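Vastomum Sorbent Group
Minutes of the August progress meeting

Present: Ona Juška (chair), Līga Navickas (minutes), two representatives of Prosteo
Apologies: Yazzie pilot plant

1. Previous minutes
Accepted with one correction. The column temperature in item 4 should read 26 °C.

2. Carbon dioxide capture, zeolite beads
L. Navickas reported that the current batch has completed 2,915 adsorption cycles in the small column. Loss of capacity over the full run was 5 percent. Pressure drop across the bed rose slowly in the last third of the run. Fines are suspected. The bed will be opened and sieved before any further cycling.

3. Humid feed
Uptake falls when the inlet gas is not dried. Prosteo asked whether a guard layer of silica gel would be enough. O. Juška said this depends on the regeneration temperature and asked for a short calculation before material is ordered.
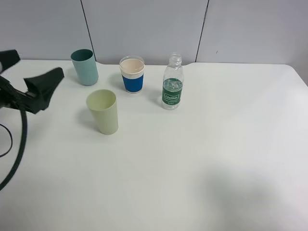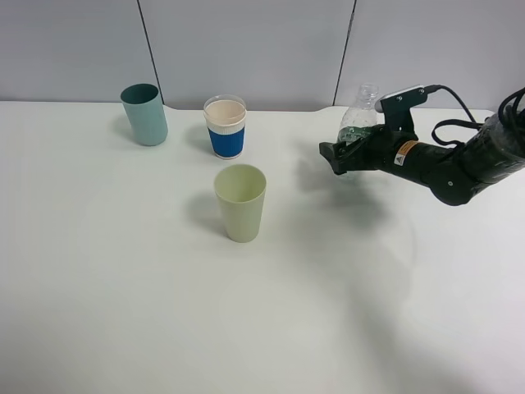

Cups and plastic bottle on the white table, both views.

4. Binder supply
Liltard has changed the grade of clay used in the binder. Crush strength of the new beads has not been measured. Old stock is to be kept for the reference column.

5. Actions
LN: open bed, sieve, report mass of fines.
OJ: send guard layer calculation to Prosteo.
Prosteo: crush tests on 2 samples of the new beads.

Next meeting to be set when the sieve results are in. Meeting closed at 3:40 p.m.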